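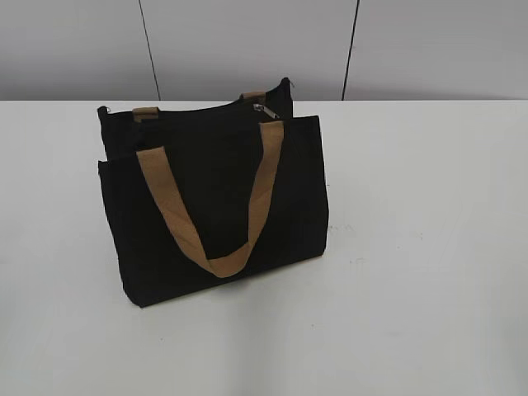
持ち手の検出は通るのに、袋の正面がどちらなのかで毎回止まります、とSvenja Stöckliは書いてきた。設定の順番を変えるだけで直る場合と、モデルの側を直さないといけない場合があり、問い合わせ窓口でもよく混同される。このページでは、柔らかい袋物を扱うときのStetero(制御・計画)とSowa(認識)の設定について、Lelumsteadのサポートに届いた質問をまとめている。

Stetero/Sowa よくある質問:布バッグ・柔軟物編

最終更新:1月3日(金)

認識(Sowa)について

黒い布のバッグで深度が抜けます。どうすればよいですか。
つや消しの黒い布は深度センサーの戻りが弱く、面の中央に穴が開きやすい素材です。まずSowaの「深度補完」を「輪郭優先」に切り替えてください。カラー画像で得た輪郭の内側を、縁の深度から埋める方式です。白い天板のように背景が明るい場合は輪郭が安定するので、多くの現場ではこれで足ります。補完した画素には印が付き、計画側からは信頼度の低い点として扱われます。補完点だけを根拠に把持候補が作られることはありません。
露光を上げて対処する方法もありますが、天板が白飛びすると今度は机の縁が取れなくなります。机の縁を座標合わせに使っている場合はお勧めしません。

持ち手だけを別の物体として検出してしまいます。
本体と持ち手の色が大きく違うと起こります。クラス定義で持ち手を「部品」に指定し、親を本体にしてください。親を指定していない部品は独立した物体とみなされ、計画側が「持ち手だけを移動する」という手順を作ることがあります。バージョン3以前の設定ファイルには親の項目がありません。読み込み時に警告が出るので、読み飛ばさずに追記してください。

前後2本の持ち手のうち、奥の1本が見えません。推定できますか。
輪全体が隠れていても、付け根が2か所見えていれば「付け根のみ」として登録されます。輪の形は推定しません。以前の版では手前の持ち手を複製して奥に置いていましたが、実際には奥へ倒れていたり袋の中に落ちていたりするため、廃止しました。奥の持ち手をつかむ必要がある作業では、計画側で「視点追加」を有効にし、別の角度から見直す手順を入れてください。

開口部の検出はファスナーの有無で変わりますか。
変わります。開口部は、手前の布の上端と奥の布の上端のすき間として求めています。閉じたファスナーがあるとすき間が消え、「開口なし」と判定されます。スライダーの金具が見えているときは「開閉部あり・状態不明」になり、そのままでは挿入動作の計画に進みません。状態を人が入力するか、真上からの視点を追加してください。

カメラについて

固定カメラと手首カメラは両方必要ですか。
固定カメラだけでも動きます。ただし布の袋は、近づく間にアームが視線を遮ることが多く、その間の推定は最後に見えた時点のものになります。手首カメラがあれば、遮られた区間をそちらで引き継げます。
手首カメラだけの構成は、最初の位置決めに時間がかかります。画角に対象が入っていない状態から始まると、探索動作が先に走ります。

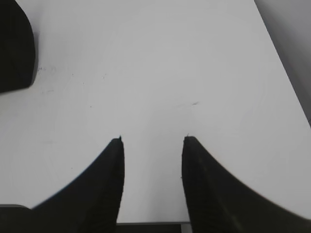 手首側カメラの見え方。下側に開いた左右の指、奥に白い天板。

手首カメラの画像で、指が物体として検出されます。
黒い指と黒い対象を同時に見る構成では必ず確認してほしい項目です。Sowaには自己マスクの機能があり、指の開度に応じて画像から指の領域を除きます。マスクは開度ごとに作るもので、全開のときの1枚だけでは足りません。付属の取得手順では、全開から全閉まで4段階で撮影し、間を補間します。
指の輪郭は画像上で少しぼけるので、マスクの境界を広げる値が既定で入っています。広げすぎると指先のすぐ前にある対象が消えます。黒い布に触れる直前で検出が途切れるときは、この値を疑ってください。

天板の汚れや細かい傷が、小さな物体として出てきます。
深度に高さが出ない点は「面上の模様」に分類されますが、手首カメラが低い位置にあるとノイズが高さとして拾われることがあります。最小面積の設定を上げるか、固定カメラ側で同じ位置に物体がない場合は無視する「相互確認」を使ってください。天板を拭いて済むことも多いです。

カメラ間で位置がずれます。
机の縁と壁の境を基準に使っている場合、壁のパネルの継ぎ目を縁と取り違えていることがあります。Brirnidis(ログ閲覧ツール)で基準線の重ね表示を出し、横の線が天板の奥の縁に乗っているかを見てください。縦の継ぎ目は斜めに写っても構いません。位置合わせには使っていません。

計画と制御(Stetero)について

袋の「正面」はどう決まりますか。
冒頭のSvenja Stöckliの件がこれに当たります。正面は形から自動では決まりません。設定ファイルで、どの特徴がある面を正面とするかを指定します。前に垂れた持ち手を基準にするのが簡単ですが、両面に持ち手が垂れる袋では答えが2つ出て停止します。その場合は「見えている面を正面とする」を選んでください。
なお、姿勢の座標系を先に固定してから部品を登録すると、後から正面を変えたときに部品の位置が更新されません。クラス定義、正面、部品の順に登録してください。すでに逆の順で作った設定は、部品を一度削除して登録し直すのが早道です。

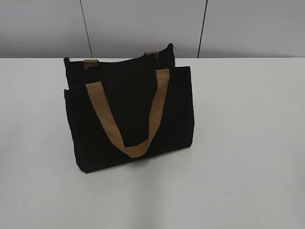
写真提供:Lelumstead サポート資料室

自立している袋に触れると形が変わります。計画はやり直しになりますか。
既定では、接触の前後で輪郭を比較し、重なりが70%を下回ったときに計画を作り直します。袋の上側がたわむ程度なら続行し、本体が倒れたり回ったりしたときに止まる、という見込みで決めた値です。薄手の布で頻繁に止まる場合は値を下げてください。下げた分だけ古い形のまま動くことになるので、速度の上限も合わせて下げることを勧めます。
比較に使う画像は固定カメラのものです。アームで隠れた部分は比較から除きます。隠れた部分が大きすぎるときは判定を保留し、いったんアームを引いてから比べ直します。

垂れた持ち手のどこをつかむのがよいですか。
U字の一番下は見つけやすい反面、布の面に近く、指が本体を押しがちです。Steteroの既定では、付け根と最下点の間で、帯が本体から浮いている区間を優先します。帯がねじれている箇所は幅が細く見えるため、幅の推定が外れることがあります。候補の一覧で「幅の変化が大きい」と出ている点は選ばないようにしてください。手動で選ぶこともできます。

持ち手に近づくほど候補点が揺れます。
近距離では画像に占める対象の割合が大きくなり、全体の輪郭が取れなくなります。輪郭に頼った推定のまま接近を続けると、候補点が布のしわに引っ張られます。接近の途中で推定方法を「全体」から「局所」に切り替えてください。切り替えの距離は対象ごとに設定できます。 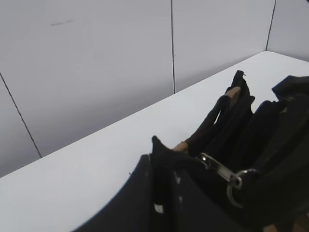

局所に切り替えた後は、持ち手の色と帯の縁だけを追跡します。金具や輪のような光る部品は追跡の目印として使えそうに見えますが、視点が少し動くだけで反射の位置が変わるため、既定では除外しています。使いたい場合は「反射部品を許可」を有効にし、低速で試してから本番に入れてください。手前にぼけて大きく写る布がある場合は、焦点評価の下限を設定すると、その領域が追跡から外れます。

画角から対象の一部が外れても動作は続きますか。
続きます。持ち手の追跡点が残っている限り、本体が切れていても停止しません。追跡点が失われると、直前の位置を保持したまま減速し、停止後に固定カメラの推定へ戻ります。戻った時点で位置が大きく変わっていれば、接近からやり直します。

把持の力はどう設定しますか。
布の持ち手では、力よりも指を閉じる速さのほうが結果に響きます。速いと帯が逃げます。まず速度を下げ、それでも抜けるときに力を上げてください。把持の成否は指の開度で判定しており、帯の厚みが薄いと「空つかみ」と区別できないことがあります。その場合は、持ち上げた後に固定カメラで確認する手順を追加します。

ログとデータについて

失敗した試行だけを見返したいのですが。
Brirnidisの絞り込みで終了コードを指定します。布物でよく使うのは76番(形状変化による再計画の上限超過)です。このコードで絞ると、接触前後の輪郭を並べて表示できます。ほかのコードは付属の一覧を参照してください。

固定カメラと手首カメラの時刻が合いません。
記録時の時刻源を確認してください。カメラごとの内部時計のままだと、長い記録の後半でずれが見えてきます。Steteroの時刻配信を有効にすれば、以後の記録はそろいます。すでに取ったログは、Brirnidisの「時刻合わせ」で、アームの動き出しを目印に手動で補正できます。

自分たちの袋で学習データを追加するとき、何を変えればよいですか。
袋の向き、持ち手の垂れ方、口の開き具合の順に変えてください。位置だけをずらした画像を増やしても、精度はあまり上がりません。Gion Hämmerliから、置き直すたびに持ち手を整えるのをやめたら検出が安定したという報告があり、こちらの試験でも同じ傾向でした。整えた状態だけで学習したモデルは、ねじれた帯を見落とします。
注釈は本体、持ち手、付け根、開口部の各クラスで付けます。隠れている部分は描かず、見えている範囲だけを囲んでください。

設定ファイルをSowaとSteteroで共有できますか。
クラス定義と正面の指定は共有できます。力と速度、切り替え距離はStetero側だけの項目です。Sowaで読み込むと無視されますが、保存し直すと消えるので、Sowaの画面からは上書きしないでください。次の版は5月に予定しており、知らない項目もそのまま残して保存するように変わります。

問い合わせの際に必要なものはありますか。
両ソフトの版番号、設定ファイル、該当する試行のログをお送りください。ログは失敗の前後が含まれていれば、切り出したもので構いません。マスクの不具合が疑われるときは、指の開度ごとのマスク画像も添えてください。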